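7.4 Gripper does not close on soft items (fault 114)

Fault 114 is raised when the close command has been sent and the fingers have not left the open position within 2 seconds. The arm holds its last pose and the status light on the Nolleck controller flashes amber. The fault is most often reported on laundry and bedding routines, where lint or loose thread gets into the finger linkage.

CAUTION: The fingers can close without warning when the fault clears. Keep hands and sleeves away from the gripper until step 3 is complete.

1. Press Pause on the pendant. Do not use the emergency stop unless someone is at risk, as it erases the fault log.
2. Open the wrist view and check that both fingertips are visible and that there is a clear gap between them.

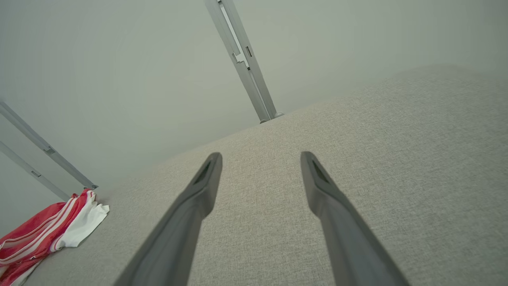 Figure 13. Wrist view with gripper open, striped cloth at lower left.

If only one fingertip is visible, go to section 7.6 (Finger misalignment).

3. Set the gripper power switch to OFF and wait 8 seconds.
4. Inspect the linkage for thread, lint or hair. Remove it with the plastic pick from the Sumport service kit. Metal tools will score the fingers.
5. Move each finger by hand through its full travel. Resistance should be even on both sides.
6. Set the power switch to ON, stand clear and select Gripper > Home.
7. Run one open and close cycle with nothing between the fingers.
8. Press Resume.

NOTE: After a resume, the arm returns to its last approach point. If the item or any furniture has been moved, cancel the routine and start it again.

NOTE: Controllers with Yensuk firmware dated before September report this fault as "Grip timeout" with no number. The procedure is the same.

If fault 114 returns on the same shift, tag the arm out of service and send the log to the Zunville service desk. Do not raise the grip force limit to clear the fault.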